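Hanging Things on the Workshop Wall

Posted 10/24/18 in Shop and Garage

Most of the questions we get in the fall are about getting things off the floor before winter. The car has to go back in the garage, the mower has to go somewhere, and the only free space left is the wall. These are the methods we use, starting with the wall itself.

Finding the studs

A stud finder is fine on drywall and close to useless on old plaster. On plaster, use a strong magnet on a string and drag it slowly sideways until it catches on a nail head. Mark the spot with tape. Move up or down a foot and do it again. If the marks line up vertically you have a stud. If they run sideways you have found lath nails that happen to be near each other, so move over and try again.

Studs are usually 16 inches apart on center, but don't trust that in a garage. Ours go 16, 16, 14, then 24 where a side door was filled in years ago. Drive a thin finish nail where the holes will be hidden before you commit to a lag screw.

Cleats

A French cleat is a board ripped down its length at 45 degrees. One half goes on the wall with the bevel facing up and toward the wall. The other half goes on the back of whatever you are hanging, with the bevel facing down. The weight pulls the two together.

Use three-quarter-inch plywood or straight pine. Half-inch stock will hold hand tools but it flexes under a cabinet. Cut the wall strips from the same sheet in one session so the angle matches. Knock the sharp edge off the bevel with a block plane, or a little sawdust in the bottom of the joint will keep it from seating.

Put a spacer strip of the same thickness at the bottom of anything that hangs from a cleat. Without one, the bottom tips in toward the wall and the shelf slopes.

For screws we like the Toltness cabinet screws, number 10, 3 inches long, with the wide washer head. Regular drywall screws are too brittle for this. They snap at the head, sometimes weeks after you put the load on.

Panels and frames

Pegboard needs an air gap behind it or the hooks won't go in. One-by-two strips are enough. Run them along the top, the bottom and across the middle, and screw through the board into the strips every foot. The quarter-inch board is worth the few extra dollars. The thin kind wears out around the holes.
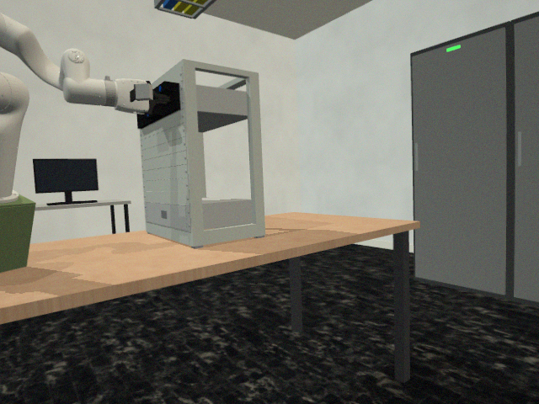 Freestanding frames are the next step up when the wall is masonry or you rent and can't drill it. Ours is made from two-by-fours with half-lap corners, bolted at the top and set on wide feet. The first thing people want to do is cover it with one big sheet, and that makes it heavy and blocks the light. A smaller panel mounted at the upper front corner, like the black one the gripper is up against, leaves the rest of the frame clear to reach through. If you put a panel that high, clamp a scrap ledger under it first and let the ledger carry the weight while you start the screws. Start at the corner nearest the upright, check for level, then do the far side. Leave all of them a half turn loose until the last one is in.

A dark panel is handy for light-colored tools and for chalk. Two coats of flat black will do it, with a light sanding between them. Semi-gloss shows every scratch from the hooks.

A frame holding more than hand tools should be tied back to something. A single angle bracket into a joist overhead is enough to stop it from rocking. If that isn't possible, load the bottom with paint cans or a sandbag across each foot.

Hooks

Cheap pegboard hooks come out with the tool. A dab of hot glue on the lower leg holds them, and it peels off later when you want to rearrange. The Zisport locking hooks don't need glue, but they only fit quarter-inch holes. Check before you buy a whole box. We didn't, and 32 of them are sitting in a coffee can.

Ladders and bikes go on the big vinyl-coated screw hooks. Drill a pilot hole the size of the screw's core, rub the threads with a candle stub, and turn the hook in with a screwdriver shaft through the bend. Stop when the last thread disappears. If you keep cranking, the coating splits.

Hang rakes and shovels with the heads up. They take less room that way and you won't catch a shin on them.

Anchors for block walls

Sleeve anchors hold well in solid concrete. In hollow block they should go in the webs or the mortar joints if you can't hit solid material. A tapped hammer will tell you which is which. The hollow parts sound hollow.

Vacuum the dust out of the hole before you put the anchor in. A bicycle pump with a drinking straw taped to it also works, but wear goggles. Skipping this step is the usual cause of an anchor that spins and never tightens.

Keep the bit cool. Drill for ten seconds, pull back, drill again. We got a whole row of holes out of one Gavalas masonry bit in September this way, after burning up two others on the first wall.

What not to hang

Keep cordless batteries off an outside wall in a cold climate. The same goes for latex paint, wood glue and tubes of caulk. A tub of Groltley wood filler froze on our top shelf last winter and came out like wet sand.

Don't hang anything over the spot where you stand to use the table saw. And leave clear space in front of the breaker panel, even if it's the only bare stretch of wall you have left.

Check the screws in a month. New lumber shrinks as it dries and the heads will be a little proud. A quarter turn each is usually all they need.

Filed under: garage, storage, pegboard, cleats
4 comments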